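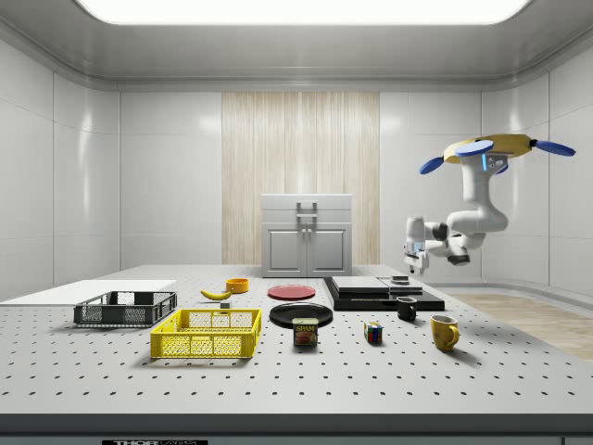
Plivoline story cards, second edition. Bought in March, used most weeks since, so this is overdue.

What you get: a box of 52 cards, a thin booklet, a sand timer. Each card has the start of a story on it, two or three lines, and you tell the rest. Meant for team meetings, classrooms, that kind of thing. I run a Tuesday evening speaking group and was sick of my own prompts.

Good stuff first. The openings are short. People get going fast. Card 18 (the ferryman who won't take coins) has given us four totally different stories and one of them made Saimi cry, in a good way. Cards shuffle fine, still flat after alot of handling.

We use cookies to improve your experience. By continuing to browse you accept our cookie policy. Accept | Settings

Now the booklet. Skip it. Arvo Pelkonen wrote the intro and it's fine, one page, on how his grandmother told the same story every winter and changed the ending depending on who'd been rude at dinner. Loved that. Then come 30 pages of "lessons" telling you what each story is supposed to mean. Patience, courage, sharing. Kills it dead. We read one out loud after a really funny turn from Yến and the room just went quiet.

Timer runs too short for nervous speakers. I use my phone.

Compared to the Kalberg set: Kalberg has nicer art, but the prompts are single words ("bridge", "debt") and beginners freeze up. Plivoline is better for new people. If your group is experienced, maybe Kalberg. Havent tried the Niskanen one, Vilja says the print is tiny.

Box lid split at one corner by summer. Tape.

Would I buy it again, yes, on sale. Four stars, would be five without the lessons.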